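Pideseck build gallery

Posted 5 July 2020

Welcome to the Pideseck page! Pideseck is a small tabletop robot arm I've been putting together since February, partly on my own desk and partly at Hurivside, the shared workshop down by the old goods yard. I've wanted to build one of these for years, and now that the thing moves under its own power I can't stop fiddling with it.

A bit of background for anyone coming over from the Nondness forum. The plan was an arm with 6 joints, a two-finger gripper and a small camera riding at the wrist, so that I could see what the fingers were up to from their own side. The first gripper was far too timid and the second one crushed a yoghurt pot, and I loved both of them. The budget was 300 pounds, and I went over it on bearings, which I regret not at all.

The part I'm most pleased with is the wrist view. I'd been lining up grabs by standing over the table and squinting, and I was nearly always a finger's width out. Having the fingertips right there on the screen along with whatever I'm after makes such a difference! So I've moved on from foam blocks to kitchen things and soft toys, which are much more fun to aim for. 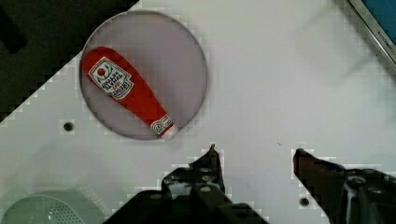

Soft things are harder than they look, mind you. A foam block gives a little and then stops, so the motor load climbs in a nice clean line and I can tell the arm to stop squeezing. Plush just keeps giving. I ended up writing a slower closing routine for it, in 4 short steps with a pause after each one, and it is a joy to watch even if the kettle boils faster.

Approach angle matters too. Coming straight down with both fingers works nicely on cups, but anything long wants the wrist turned so the fingers close across the narrow way. I do that turn by hand on the controller at the moment. Getting the arm to pick the angle for itself is the big job for the rest of the summer, and I've got a notebook full of half-baked ideas (some of them drawn on the bus, sorry about the handwriting if you ever see it).

The code lives in a folder called Dağdelen, named after a surname I saw on a shop sign and liked the sound of. It's messy, but it runs. The last long session got to 1000 open-and-close cycles on the bench without a screw working loose, and the thread lock gets all the credit for that.

Still to do: tidy the cable run past the elbow, reprint the base cover in a colour I like, and find a quieter power supply, as the fan on this one whines terribly. If you've built a wrist turn that picks its own angle, please do post in the Nondness thread. I'd love to see how you went about it!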